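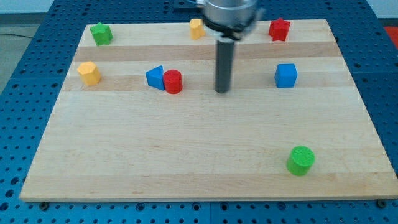
Stonau Shared Workshop > Projects > Robots and automation
Block sorter: rod tip or fingers?
Started by omahasneh_bench, 30/06/2021

anas_m
I'm at the stage where the arm moves to where I tell it and I have to decide what goes on the end for good. At the moment it's a plain dark rod straight down from the housing. The blocks are small plastic ones, stars, cylinders, a cube, a triangular prism, a hexagon, that kind of set. They go on a wooden board on top of the perforated table. The job is to push them into groups by color first and by shape later.

Pushing is all I need for color. My worry is the cylinders. When they stand up they slide fine, but if one tips over it's going to roll off the board and I'll be chasing it across the floor. Do I stay with the rod or build fingers now?

Anas Mahasneh

trukum
Stay with the rod. Fingers mean a second motor, wiring down the arm, and a lot of time on grip force. You can get a long way with pushing.

handuvham_dave
Disagree. I did a pusher two winters ago and gave up on it. Pushing a star is miserable. You hit a point and it spins, you hit the notch between two points and it goes straight, and you never know which one you're going to get unless the camera gives you the angle as well as the position. With fingers you pick it up and put it down and you're finished.

trukum
You still need the angle to grab a star with two fingers.

handuvham_dave
Less of it. The fingers square it up a bit when they close.

anas_m
The camera gives me color and center right now. No angle. It finds the green and red ones every time. Yellow is harder on the pale wood, mostly at the back of the board, even though the light is even across it.

Orysia D
Paint the board or put something over it. A matte gray sheet fixed most of my yellow problems. Pale wood with banded grain is about the worst background for yellow, the darker bands come up as false hits when the threshold is loose.

anas_m
I'd like to keep the wood. It's flat and it's already bolted down.

Orysia D
Then cut a sheet the size of the board and tape it on top. You don't have to unbolt anything.

nassar77
What's touching the table at the lowest point? I wouldn't run a bare metal rod that close to a bolted board. If you lose steps on Z it goes into the wood, or worse it bends the rod. Put a spring in the mount or a rubber cap on the end.

anas_m
I set the travel height 6 mm above the board and the push height at 2 mm. It homes on a limit switch at power up. No spring yet.

nassar77
Home it at the start of every run as well. And 2 is tight if the board isn't dead level. Did you check the corners?

anas_m
Only the front two. I'll do all 4 tonight.

handuvham_dave
On the cylinders: you could put a low strip around the edge of the board. 11 mm trim from the offcut bin would do it. Then nothing leaves the board, tipped or not.

trukum
A strip gives you a new problem. Once a block is against the edge the rod can't get behind it to push it back in. I'd sooner pick one up off the floor now and then.

handuvham_dave
Set the strip back a rod's width from the area you work in. The board looks big enough.

trukum
Fair. That would work.

Orysia D
Another one to think about is blocks that touch. If a red one is right up against a blue one you can't push either without moving the other. My approach was to run the rod between them slowly at the join, then take a new picture and plan again. It separates them most of the time. Don't try to plan the whole sort from one picture, it's out of date after the first push.

anas_m
That's what I've been doing wrong, then. I take one picture and make a list of moves. By the third push something has been bumped and the rod goes to where a block used to be.

Orysia D
New picture after every push. It's slow but it works. I can send you my loop, it's short. Look for Orysia Dovhaniuk on the workshop list.

anas_m
Please do.

Update, same night. All corners checked. The back left is low by less than a millimeter and I shimmed it with card. I'm keeping the rod for color and I've ordered a spring for the mount. Trim strip is next. The gray sheet I'm still not sure about.

handuvham_dave
You'll want fingers by October.

trukum
He won't.

nassar77
Post the spring part number when it comes. I need one for mine.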